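Imprimir | Enviar por correo electrónico

Cómo preparar demostraciones con pinza de mano para entrenar una política de ordenado de mesas

Elvia Manríquez y Crescencio Tlapale

Este tutorial recoge el procedimiento que usamos en el proyecto Grustari para pasar de una mesa doméstica desordenada a un conjunto de demostraciones con el que se puede entrenar una política de imitación. Se supone que el lector ya tiene una pinza de mano con cámara de muñeca, un equipo con GPU para el entrenamiento y un brazo en el que ejecutar el resultado. No se explica la instalación del controlador del brazo, que depende de cada fabricante.

El método es aprendizaje por imitación con observación egocéntrica: la política recibe la imagen de la cámara y la apertura de los dedos, y devuelve una secuencia corta de desplazamientos relativos del efector. Al trabajar con desplazamientos relativos, los datos grabados a mano sirven para el brazo sin tener que registrar la posición de la base.

1. Antes de grabar

Calibre la cámara con la pinza ya montada. Si se calibra la cámara suelta y después se atornilla, el error de la transformación entre cámara y dedos suele ser pequeño, pero basta para que los agarres de objetos planos queden altos. Usamos un tablero de calibración impreso en papel grueso, pegado sobre un cristal, y tomamos vistas inclinadas en las cuatro direcciones.

Después compruebe la apertura. Cierre los dedos del todo, anote la lectura, ábralos del todo y anote la segunda. Repita la operación al final de la sesión. Si las dos parejas de valores no coinciden dentro de la tolerancia que haya fijado, marque la sesión entera como dudosa. En nuestro caso hubo que descartar una mañana completa porque el codificador había perdido un diente y las aperturas iban desplazadas.

Fije también la exposición. Con exposición automática, al acercarse a un objeto blanco la imagen se oscurece de golpe y la política acaba asociando ese cambio de brillo con el momento de cerrar. Lo comprobó Parisa Naseri tapando la mitad de la imagen durante la evaluación: el brazo cerraba los dedos en el aire. Con la exposición fija el efecto desapareció.

La sincronización merece una prueba aparte. Grabe unos segundos abriendo y cerrando los dedos delante de la cámara y busque el fotograma en que empiezan a moverse. Compárelo con la señal de apertura. La diferencia debe restarse en la conversión, no en la grabación, para conservar los datos originales intactos.

2. Preparar la mesa

La mesa se prepara con objetos de la propia vivienda. No conviene comprar un juego de objetos nuevos y llevarlo de casa en casa, porque la política aprende ese juego y falla con lo demás. Pida que se dejen el mantel, los cables y los envases tal como se usan a diario, y añada objetos solo si faltan categorías. 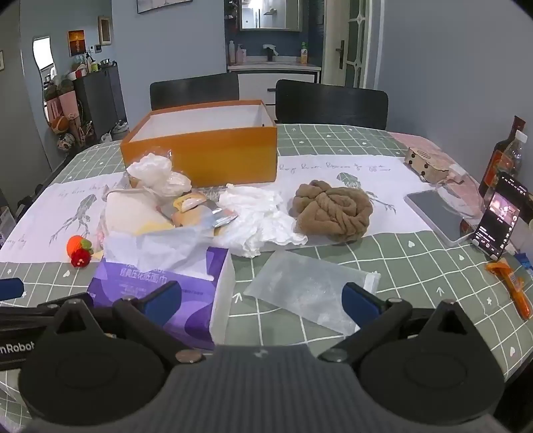
La dificultad de una mesa depende más de los materiales que de la cantidad de cosas. Los plásticos transparentes, los reflejos y las telas blandas concentran la mayor parte de los agarres fallidos, y por eso les reservamos demostraciones propias. Una lámina translúcida arrugada, extendida sobre un mantel verde con cuadrícula blanca, deja ver parte de la tela y devuelve brillos que cambian con cada movimiento de la cámara. Al lado de una caja de pañuelos morada, de contorno bien definido, la diferencia es clara: en la caja el operador puede decidir el agarre desde lejos, mientras que en la lámina tiene que aproximarse y buscar un pliegue. Grabe los dos casos a velocidades parecidas. Si el operador se detiene siempre delante del plástico, esa pausa pasa a la política y el brazo se queda parado.

Los estampados también cuentan. Un camino de mesa con dibujos o letras introduce bordes que no pertenecen a ningún objeto. No lo retire. Cambie la orientación entre tandas, de modo que un mismo objeto aparezca unas veces sobre el dibujo y otras sobre la tela lisa o sobre otro fondo.

3. Definir la tarea y las etiquetas

Cada episodio contiene una sola acción completa: aproximación, agarre, traslado y suelta. Las primeras grabaciones las hicimos con mesas enteras, de principio a fin, y resultaron difíciles de depurar. Un error en el cuarto objeto obligaba a tirar todo lo anterior o a cortar a mano.

Anote la instrucción antes de empezar y no después de ver el resultado. Usamos frases cortas con verbo, objeto y destino:

lleva la bolsa a la caja
aparta la toalla
deja el envase junto a la botella

Evite los nombres de marca y los adjetivos que no hagan falta para distinguir el objeto. Si hay dos bolsas, añada la posición. Si solo hay una, no la añada.

Los intentos fallidos se guardan en una carpeta separada. No los usamos para entrenar la política, pero sí para el clasificador de agarre que se describe en el apartado 6.

4. Grabar

Sujete la pinza con la muñeca relajada y empiece con los dedos abiertos. La aproximación debe ser continua. Los giros de muñeca de más de un cuarto de vuelta son cómodos para una persona y muchas veces imposibles para el brazo – conviene que el operador conozca de antemano los límites articulares y practique con ellos.

Mantenga el objeto visible hasta el contacto. En objetos bajos esto obliga a inclinar un poco la pinza hacia atrás. Si el propio dedo tapa el objeto durante toda la aproximación, repita el episodio.

Al soltar, abra los dedos del todo y retírese hacia arriba unos centímetros antes de cortar la grabación. Sin esa retirada, el brazo tiende a abrir los dedos y a volver a cerrarlos sobre el mismo objeto.

Alterne los operadores. Abundio Serrano agarra casi siempre desde arriba y Poppy Hollis entra de lado; con los datos de uno solo la política copiaba también la preferencia. Con los dos mezclados en la misma tanda, elige según la forma del objeto, aunque en las telas sigue prefiriendo el agarre vertical.

Recoloque la mesa cada pocos episodios. No basta con devolver el objeto a su sitio. Mueva también los vecinos y cambie la altura de los montones.

5. Filtrar y convertir

La tanda que describimos tiene 3029 episodios aceptados. El filtrado se hace en este orden:

Primero, trayectoria. Se eliminan los episodios en que la estimación de posición da un salto entre fotogramas consecutivos. Casi siempre ocurre al pasar cerca de una pared lisa o al tapar la cámara con la manga.

Segundo, alcance. Se reproduce la trayectoria en el modelo cinemático del brazo y se descarta lo que no se puede ejecutar. No recorte el tramo imposible para salvar el resto, porque el episodio queda sin aproximación.

Tercero, revisión visual. Una persona mira el primer fotograma, el del cierre y el último. Con esos tres se detectan las instrucciones mal asignadas. En esta tanda se corrigieron 162 etiquetas.

La conversión remuestrea imagen y apertura a la misma frecuencia, resta el retardo medido en el apartado 1 y expresa cada acción respecto a la pose actual. Guarde la versión del conversor junto a los datos. Nosotros no lo hicimos en julio y hubo que convertir dos veces el mismo lote para saber con qué retardo se había generado.

6. Entrenar

La base es una política de difusión con codificador visual preentrenado. El codificador se ajusta con una tasa de aprendizaje menor que la del resto de la red. Como aumento de datos usamos recortes aleatorios pequeños y variaciones de color moderadas. No aplique volteo horizontal: las acciones quedarían reflejadas respecto a la imagen si no se transforman también, y el montaje de la cámara no es del todo simétrico.

Separe la validación por viviendas. Si se separa por episodios, la misma mesa cae en los dos lados y la pérdida de validación deja de informar. Reservamos las casas de Pusden para validar y entrenamos con las de Gamov y Sharifi.

El clasificador de agarre es una red pequeña que recibe el recorte central de la imagen tras el cierre y devuelve si hay algo entre los dedos. Se entrena con los fallos guardados y con una muestra igual de aciertos. Durante la ejecución, si responde que no hay nada, el brazo abre, retrocede y vuelve a pedir una acción a la política. Limite los reintentos a dos.

7. Evaluar

Prepare las mesas de prueba antes de cargar el modelo y fotografíelas desde arriba para poder reproducirlas con cada variante. La persona que coloca los objetos no debe saber qué variante se va a ejecutar.

Con nuestra configuración final, el brazo completó el 83 % de las acciones en viviendas no vistas. Al quitar las demostraciones dedicadas a plásticos y telas, manteniendo el número total de episodios, el resultado bajó casi 6 puntos. La caída se reparte de forma desigual: en cajas y botellas no apreciamos diferencia, y en las láminas finas el brazo cerraba por encima del material.

Anote cada fallo con una sola causa: no localiza el objeto, agarra mal, lo pierde en el traslado o lo suelta fuera de destino. Cuando dudamos entre dos, elegimos la que ocurrió antes.

8. Problemas frecuentes

El brazo oscila delante del objeto. Suele ser un retardo mal restado. Repita la prueba de sincronización y convierta de nuevo un lote pequeño antes de tocar el modelo.

El brazo arrastra el mantel. Revise primero la altura calibrada de los dedos. Si es correcta, faltan demostraciones de objetos planos sobre tela suelta.

Ignora la instrucción y va siempre al objeto más cercano. Hay demasiadas mesas con un único objeto al alcance. Grabe la misma disposición con dos o tres instrucciones distintas.

Los dedos se cierran antes de tiempo. Compruebe que la exposición no haya vuelto al modo automático, cosa que en nuestra cámara ocurre al actualizar el firmware.

Las dudas sobre el formato de conversión se pueden enviar a Crescencio Tlapale, que atiende las consultas los jueves por la tarde.

Imprimir | Enviar por correo electrónico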